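Cleaning and Folding Black Textured Cloth with a Metallic Fleck

Studdale Home Notes, Textiles, sheet 4
Text: Rosângela Batista. Checked by Everaldo Andrade.

This sheet covers black cloth with a raised surface and a silvery fleck, used as a table cover or work mat. It applies to knitted and woven types. Foam-backed mats follow the same steps as far as drying, but are rolled and never folded.

You need:
A clean table longer than the cloth
A soft clothes brush
A lint roller with low-tack sheets
A white cotton rag
Mild liquid detergent

Preparing the table

Wipe the table and let it dry. Run a hand over the surface and along the edges. A raised splinter or a rough corner will catch the loops, and one pulled loop shows clearly on black. Move cables, tools and small parts to the far side before the cloth is opened out.

Inspecting the surface

Lay the cloth with the textured side up. Light it from one side with a desk lamp set low. Pale fibers and metallic fleck look much alike from directly overhead. Under side light, lint casts a thin line and moves when blown on. Fleck stays where it is. Look into the creases as well as the flat areas.
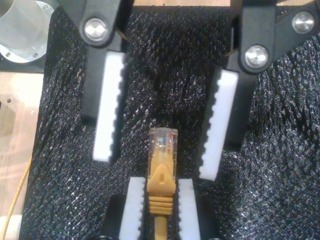
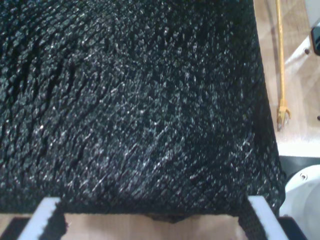
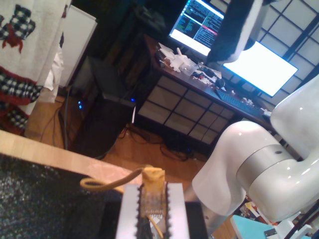
Removing lint

1. Brush along the rows of the texture in one direction. Do not scrub in circles.
2. Turn the cloth through a half turn and brush again.
3. Press the lint roller down and lift it. Rolling back and forth pulls at the raised fibers.
4. Check the roller sheet. If it carries silver specks, stop and go back to the brush.

Removing marks

Test the detergent on a corner of the underside with the white rag. If the rag picks up black dye, use plain water only. Dab the mark from its outer edge inward, then dab with clean water. Do not wring the cloth.

If the care label allows machine washing, use a cold cycle inside a mesh bag and set the spin no higher than 1000 rpm. Dry flat, out of direct sun.

Folding

Smooth the cloth from the center outward. Take hold of two neighboring corners with the whole hand and carry them to the opposite edge, keeping the textured side inside. Pinching with the fingertips stretches the edge on knitted types. Fold once more across the length. Rest the cloth on a shelf with nothing on top of it.

Old creases relax if the cloth is left flat overnight. Jucélia Aguiar uses a steamer held a hand's width above the underside, which works on knits. Do not let an iron touch the fleck.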